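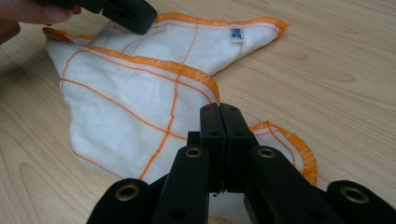 図1 白い布(布巾か)。縁はオレンジ色のかがり縫い

第6回 布の縁と「ほつれ」の話

前回は平織りと綾織りの違いで時間切れになってしまったので、今日はその続きから、と言いたいところですが、先に縁の話をします。私が縁の話を好きだからです(すみません、組織図の残りは来月のプリントに回します)。

織物は経糸と緯糸が交差しているだけなので、切ったところからほどけます。織り上がりの両端、つまり耳は緯糸が折り返しているのでほどけません。問題は裁ち目のほうですね。始末の方法はいろいろありますが、試験範囲は三つ折り縫い、ロックミシン、バイアステープの包み縫いまで。ピンキングばさみは読み物として教科書を眺めておいてください。

図1のような縁かがりは、布を折らずに糸で端をくるむやり方です。折らないから厚みが出にくく、乾きも早い。布巾やガーゼものに向いているのはそのためです。ただ、薄い布を伸ばしながら縫うと縁が波打ちます。差動送りの調整でかなり変わるので、実習で各自わざと失敗してみてください。波打った縁もかわいいんですけどね、私は昔ブラウスの裾で盛大にやって、そのまま着ていました。

布の中に走っている格子の縫い目にも触れておきます。一般に、重ねた布を格子に縫うと、洗ったときに層がずれにくくなります。刺し子も発想は近いです。装飾か補強か、と聞かれることが多いのですが、両方と答えてかまいません。

実習で使う布はBrorellの晒、糸はBiltisのスパン糸です。糸は2色選べます。布と違う色にしてください、縫い目が見えないと私が採点できないので! 針を折ったら破片を全部集めてから申告すること。

宿題
・家にある布ものを一枚選び、縁の始末を裏表から観察してスケッチする
・洗濯表示があれば書き写し、繊維名から適した洗い方を考える
・教科書128ページの表を見て、ほつれやすい織り方とその理由を書く

提出は次回の授業の初めに回収します。タオルを選ぶ人が毎年とても多いのですが、エコバッグやカーテンも面白いですよ。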